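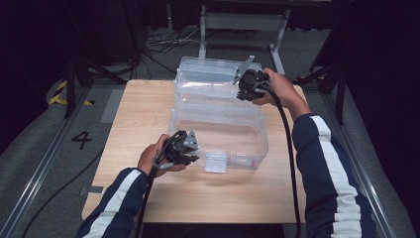
Entry by Nadine Tarawneh. Last revised January 31, 2021.

Household storage is the keeping of goods in a home between uses. Early homes relied on chests, baskets and crocks. Lidded plastic boxes became common in the 20th century – they were light, cheap and easy to wash. Clear walls let the contents be checked with the lid shut.
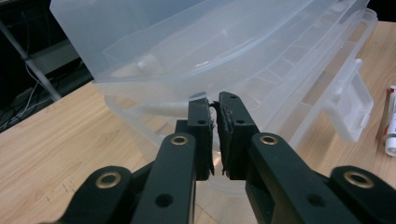 Mireille Khoury has argued that labels matter more than clear walls once a home holds over 30 boxes.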